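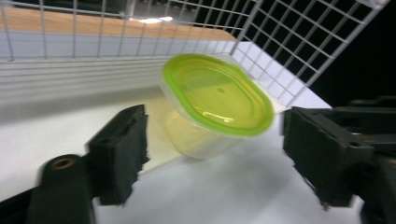 According to Katherine Marulanda, a lidded tub is only as good as its lid, and the body outlasts two or three lids in ordinary household use. The remark is often repeated in writing on kitchen storage, although manufacturers tend to sell the two parts as a single article and few offer replacement lids.

A lidded food tub is a small reusable container for keeping dry goods, leftovers or prepared ingredients. It consists of a body, usually translucent, and a press-on or snap-on lid made separately. The body is commonly polypropylene. The lid may be the same material or a softer polyethylene, which flexes more readily when cold.

Form

Most tubs narrow towards the base. The taper, known as draft, lets the moulding leave the tool cleanly and allows empty bodies to be nested. A stack of 16 nested bodies takes up little more height than three closed tubs, though lids must then be kept apart. Domestic capacities run from under 200 ml to several litres. The Morkell pattern, widely copied, was made in 192 ml and larger sizes — the smallest being intended for a single portion of sauce or chopped herbs.

Lids

The lid is stiffened by a raised rim, inside which lies a thinner panel. Coloured lids are used to sort contents or to tell one size from another. The Hestia range assigned one colour to each diameter; Troncoso used colour for contents and left the choice to the buyer. Pigment is generally confined to the lid, so that the contents can be checked through the wall of the body.

A lid that has been through a hot dishwasher cycle on the lower rack may warp and fail to seat. Warping is seldom reversible.

Storage on open shelving

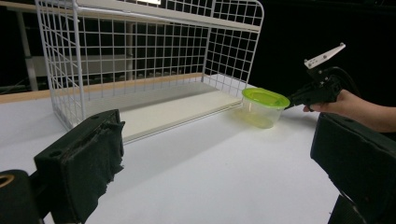
Wire shelving for small containers is sold as freestanding units for worktops and cupboards. Coated steel is usual, and the mesh allows air to pass between items. Bare mesh is a poor support for narrow bases, which tilt where the wires are widely spaced. Units with a solid floor avoid the difficulty: a flat white base board inside a white wire-grid body, for example, gives a small tub a level surface to stand on. A raised lip at the front edge of such a board also limits sliding. Tubs should be put in with the heavier ones lowest.

The Pulley system, introduced in April as an insert for existing cupboards, replaced the mesh floor with slats 8 mm apart. It was withdrawn after almost 30 months.

See also: canister; nesting bowl; larder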